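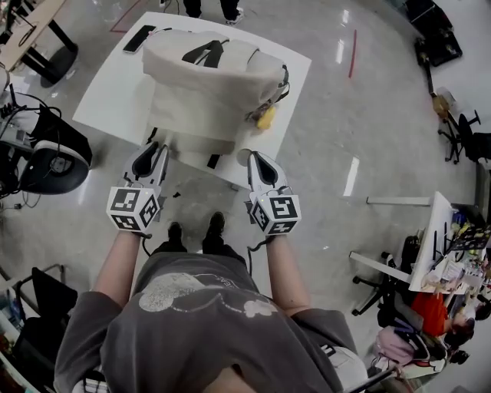

Is the Jodomow open day in Bolger worth a Monday afternoon?

Worth it if you want to see how the training gets done, less so if you're hoping to watch a robot finish a job.

drywell
Posted in Plant Visits and Open Days

I took the afternoon off for this one, so I'm writing it up while I still remember it. The invite said "see Proviseo learn to pack." I came away thinking the word "see" was doing a lot of work.

They had people at a table with a gripper in each hand, opening, filling and closing soft bags. The grippers have a marker cube on the back covered in black and white squares, which is how the system knows where each one is. You squeeze the handle, the two fingers close, and everything gets recorded. Afterward the recording goes into the pile that Proviseo learns from. No arm is needed for that part.

The operators were good, I'll give them that. Soft cloth is miserable stuff to grab with two fingers. It slumps, the opening shuts on you, the strap ends up wherever it wants. I got a turn and spent most of it chasing a strap around the table.

My problem is with the talk that came before. The speaker told us 2000 recordings per task is "enough for deployment." Enough at what failure rate? On one kind of bag or any bag? He said it depends on the customer. I asked if we could watch an arm do the same bag and was told the arm session was "being rescheduled."

tenpastfour
I was in the earlier group and heard the same line about the arm. So it was being rescheduled all day.

kettle_and_crate
To be fair to them, the invite I got says training demonstration. It doesn't promise an arm. I don't work for them. I just read mine.

drywell
Mine says "see Proviseo learn to pack." Maybe there were two versions going around. If yours is the plainer one, they should have sent that to everybody.

kettle_and_crate
Could be. I got mine through the Cullow mailing list. Either way, I thought it was a decent visit. Most open days I go to are a video, a sandwich and a guy who won't let you touch anything. Here you could pick up the tool and try it.

oldbeltline
I run a packing line, so let me ask the dull questions. How long does one bag take with those things? And did anyone say what they pay the people doing it?

drywell
Didn't time it, sorry. Slower than bare hands by a good margin – I'd guess you'd be annoyed by it within a minute. On pay, somebody did ask, and the answer was that operators work in short blocks because the wrists get tired. Which isn't an answer about pay.

tenpastfour
The tiredness is real. They aren't heavy when you first pick them up, but you hold them out in front of you the whole time and you have to mind the cable as well. I'd want to know what a full shift is like.

oldbeltline
That's what I figured. So for now the labor saving is that a person does the job slower, with tools in the way, and you keep the video.

kettle_and_crate
Well, yes, for now. You record it so that later on nobody has to. I don't see how else you'd teach cloth handling. You can't write down rules for a tote bag.

drywell
I don't have a quarrel with the method. If you want a machine to learn hand work, then getting hands to do it with the machine's own fingers makes sense to me, and it's a lot cheaper than tying up an arm. My quarrel is with selling the recording day as if it were the product.

One more from the visit. The place is a big bright room with a mezzanine, desks along one side, people working at them. It felt like a workshop, which I liked better than a showroom. 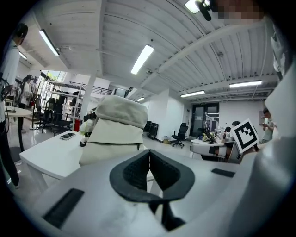
tenpastfour
My question about the markers never got a proper reply, so I'll put it here. If the system depends on seeing those black and white squares, what happens when a flap or somebody's sleeve gets in front of them? With a bag that size it must happen all the time.

drywell
I heard part of that. The woman at the table said the bad takes get thrown out. I asked how many and she said she didn't keep track of it herself, fair enough, she was there to run the table. But somebody at Jodomow knows that number and I'd have put it on the slide.

oldbeltline
It matters, too. If they bin the hard ones, where the cloth covered everything, then the machine only ever learns from the easy ones. I've seen the same thing with vision inspection. Beautiful on the samples, and then the real product comes down the belt wrinkled.

kettle_and_crate
That's a good point and I hadn't thought of it. There's a camera on the gripper as well though, so they aren't relying only on the squares. I don't know how the two get combined. I asked for the handout and it said "multi-view," full stop.

latchkey62
Lurker here, thinking about going in October if they run it again. Is there any charge? And can you bring your own bag for them to try?

drywell
No charge. You sign a sheet at the door and that was it. Our session was capped at 62, I think the whole day was 200. It didn't feel crowded by the time I had my turn, a lot of people had gone home after the talk.

tenpastfour
Bring your own bag, definitely. I had a laptop sleeve with me and asked if they'd record it. Polite no, "not in the task set." I'd love to see that same answer given to twenty people in a row.

kettle_and_crate
Come on. They have a schedule of what they're recording and a random sleeve would be no use to them. You wouldn't stop your own line for a visitor either.

tenpastfour
I wouldn't. I also wouldn't put "handles any soft goods" on a banner over the line.

kettle_and_crate
I didn't notice the banner. OK, that's silly of them.

oldbeltline
What's the bag for, by the way? Retail returns? Gift packing? I have a hard time thinking who ships enough canvas totes to pay for this.

drywell
The speaker said returns, then rental gear, then "home" at the end. He lost me at home. He also said the trial site ran 168 hours without a stop, and when I asked what it was packing he said boxes. Boxes! We've had machines for boxes since before I started work.

oldbeltline
A week straight on boxes tells me the motors are fine.

latchkey62
So go or don't go?

drywell
Go, skip the talk, get in line for the table early. Ask whoever is holding the grippers, they give straighter answers than the slides do. And if the arm is running by then, please come back and post what it dropped.

kettle_and_crate
Or what it didn't drop. Parking is around the back, the front lot belongs to the tile place and they do ticket.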